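I don't believe in the 100-item wardrobe

September is when my inbox fills up with people telling me to own less. I don't know why September. Maybe it's left over from school, when you got a new binder and thought you'd be a different kid. Anyway, this year it was a newsletter from an app called Prallora, and then my cousin forwarded me the same newsletter, and then a woman at work printed out the checklist and stuck it by the microwave. So I read it.

The pitch goes like this. You own too many clothes. You wear a fifth of them. Get down to 100 items, socks counted as pairs, and you'll save money, get dressed faster and feel calm. The app keeps the tally for you. You photograph each thing, tag it, and log it when you wear it. After 3 months it tells you what to get rid of.

I have some questions about that, starting with the fifth. Where does it come from? The newsletter says "studies show." It links to a blog post on a closet company's site, and that post links to another post, and that one says "it is often said." I gave it most of an evening and never reached a study. I'm willing to believe people wear some clothes a lot more than others, because I've met people and I've met clothes. A fifth is a number, though, and somebody ought to have gotten it from somewhere.

Then the 100. Why 100? If it were 94 I'd think someone had worked it out. A round number like that means somebody liked the look of it in a headline. I live in a place with real winters. I own a snow shovel and two kinds of gloves. Someone in San Diego and I shouldn't be getting the same number off the same sheet of paper by the microwave.

I did try it, in fairness. I'm not going to complain about a thing I haven't tried. I pulled everything out of the dresser one morning, put on the radio, and started in on the piles the way the checklist says: keep, maybe, go. The "maybe" pile got so big that I had to start a second one, and I began to suspect that the whole method is a way of moving clothes from a drawer to a bed and back again.
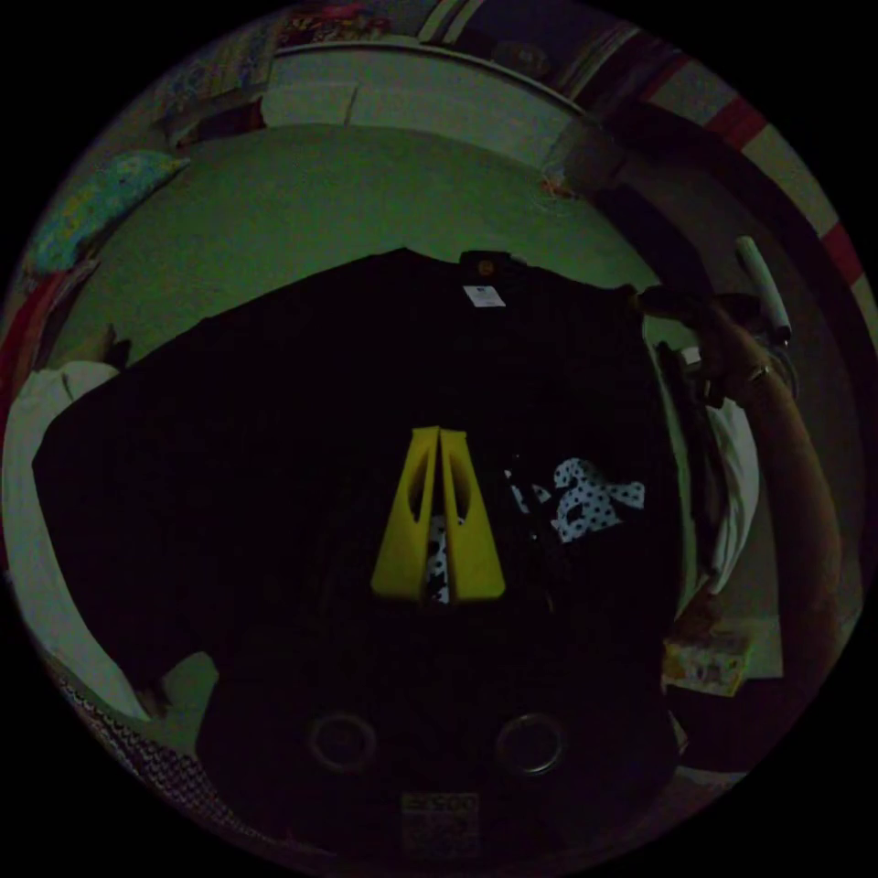 The part that really lost me was the savings. Prallora claims its users save $1,019 a year. That's a very confident number. Saved compared to what? Compared to what they spent the year before, when they were the sort of person who needed an app to stop buying clothes? Anyone who signs up for one of these is already planning to cut back. You could have them log their clothes, or wave at their clothes, and they'd spend less either way, at least for a while. And the free version stops at 40 photos, so some of that money goes right back to Prallora.

My friend Satish Fernandes did the full program last year. He's a careful guy, keeps receipts, and he was sure it had worked. Dressing took him no time at all, he said, he felt lighter, the whole speech. Then his sister got married and he had to buy a suit, because he'd given away the suit. Then it rained for most of a month and he had to buy boots. I asked if the app had counted those as spending and he said there was a category for "essential replacements" that didn't go in the total. I'd love a category like that for my taxes.

He still likes it, by the way, and he'd want me to say so. He thinks I'm being a pain about this. Could be.

What bugs me more is the idea that giving it all away is automatically good. The newsletter says donate, and leaves it there, as if the bag disappears into a better world. I called Runa, the thrift store over on Ramalho, and asked what they do with the stuff that doesn't sell. The woman who answered was perfectly nice and said it goes to a buyer in bulk. I asked what the buyer does with it. She didn't know. I don't blame her, it's not her job to know, but I notice that the person telling me to fill the bag doesn't know either, and didn't make the call.

There's also a rival app, Nitby, which does pretty much the same thing except the magic number is lower and the background is beige. They have a quiz. I took it 2 times with opposite answers and both times it told me I was an "Overwhelmed Keeper" and offered me the yearly plan. Draw your own conclusions there.

I'm not saying keep everything. I got rid of a bag of stuff that same day – T-shirts with the necks gone, jeans from a size I'm not going to see again – and I was glad to have the drawer space. It shuts now. It hadn't shut in a while. But I could have done that without anybody's tally, and most people I know do it every so often when a drawer jams. My mother did it twice a year with a trash bag and a bad mood and never called it a practice.

If you've used one of these for more than a year, and you wrote down what you spent before and after, suits and boots included, I'd like to see it. I mean that. Send me the figures and I'll post them, even if they make me look dumb. What I don't want is another email about feeling lighter. I got several of those last time I wrote about this kind of thing (it was the juice post) and not one of them had a number in it.

The checklist is still up by the microwave. Someone has written "does a bathrobe count" on it in pen. It wasn't me, but I'd also like to know.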